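Stiltomdale Assistive Robotics Workshop
27 August 2022

Maintenance update on the two-armed unit in the furnished bedroom at our Drultley site. The unit was withdrawn from its tidying program for scheduled servicing and has now been returned to use. Details follow for partner organisations running the same configuration.

The service interval for both grippers is 200 hours of operation. The left gripper reached that figure first. Its jaw pads were replaced and the jaw travel was re-zeroed with the fingers fully closed.

The right gripper uses bare metal fingers. These were cleaned with isopropyl alcohol and checked for parallel alignment at three openings. No adjustment was required.

Cable routing was the principal fault. Since May the unit had logged 13 brief losses of gripper communication, all on the right side and all with the wrist near the end of its rotation.

Our technician traced the fault to a connector under strain. The cable was re-run with a longer service loop – enough slack for full wrist rotation, but short enough to stay clear of the fingers.

Operators are asked to inspect the loops on both arms before each session. A cable that has gone tight at any arm position is to be reported and the unit left powered down.

Replacement connectors were supplied by Vlček. Lorodberg has updated its wiring sheet to match, and sites should discard earlier copies.

After reassembly, both arms were taken to a working position near the waste bin and the floor litter. 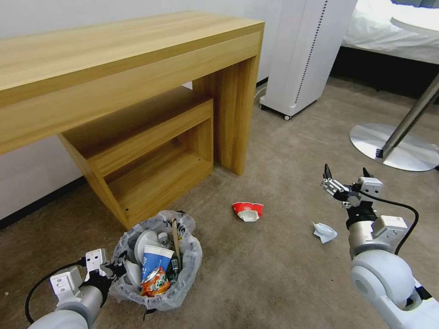 Floor-level work places the greatest demand on the wrist joints and draws lint into the jaws. Sites with carpet should therefore brush out the gripper slides after every 10 sessions, with the power isolated.

Joint calibration should be repeated whenever a gripper has been removed. Please allow six minutes for warm-up beforehand – readings taken from a cold start will not be accepted in the service log.

The revised checklist is available from the Stiltomdale service desk on request.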